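Workshop notebook, November, late morning
Entry by Isla Kinnear

Small bins for the washroom and the tea corner

Senad Petek asked me to look at the little bins before we order more of them. The complaint is always the same: the lid panel sticks, people push harder, and then the bag slips down inside. I took the bin number 81 from the shelf list and sat down with it on the tiles, where the light is good.

The body is plastic, beige or taupe depending on the light. I do not know if the maker is Rokwood or Bruron, the order book gives both names. I looked first at the gap at the two sides of the white panel, then at the rim where the lid meets the body.

Bin held up, and bin on its side:

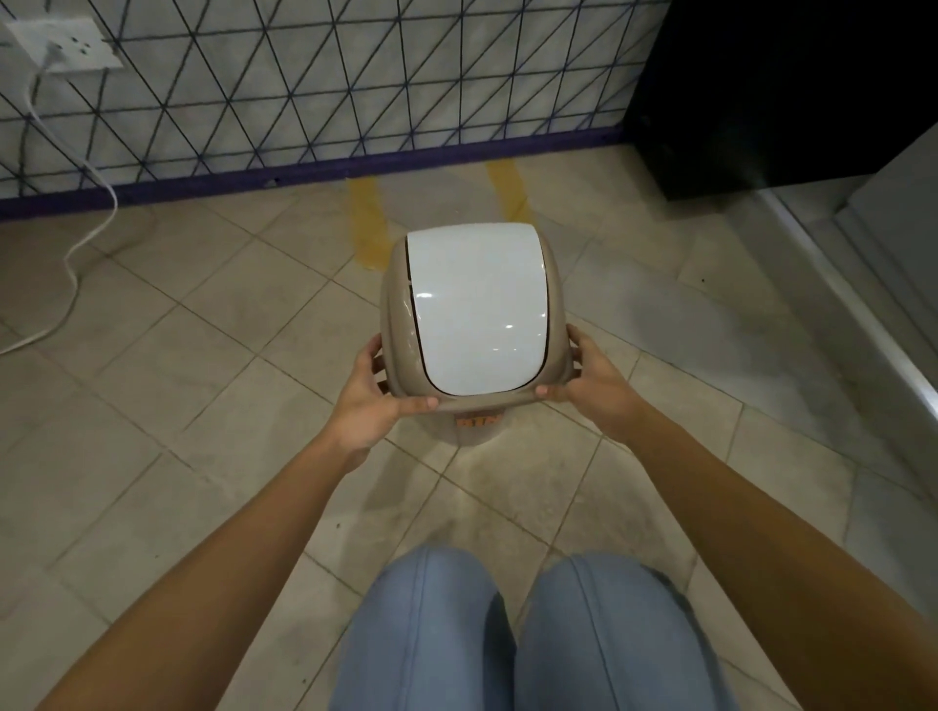
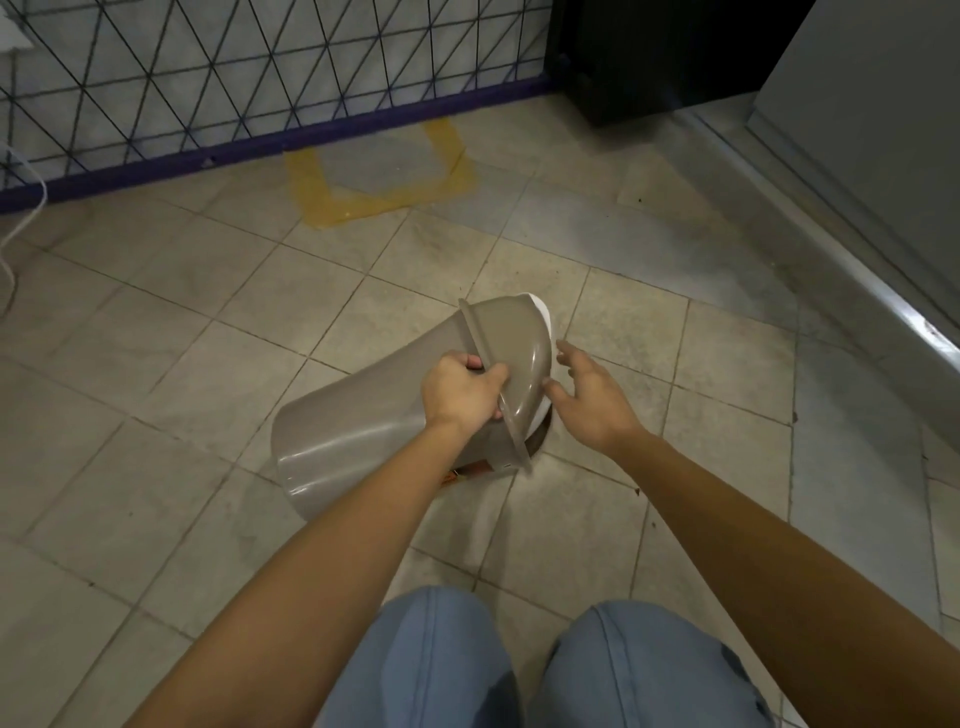 Notes on the lid

The rim is the place to hold when the bin lies down. If I hold only the body, it rolls. I pushed the panel slowly with one finger and it came back by itself, but on the left it was lazy — maybe dust in the hinge, maybe the plastic is a little bent. I wiped it with warm water and did not use oil.

To do

Try the bags from Jandlow, the present ones are too short.
Compare with bin 95, which has the same complaint.
Leave the sticker on, Senad wants it for the order.
Ask if the 2 spare lids from last year are still in the cupboard.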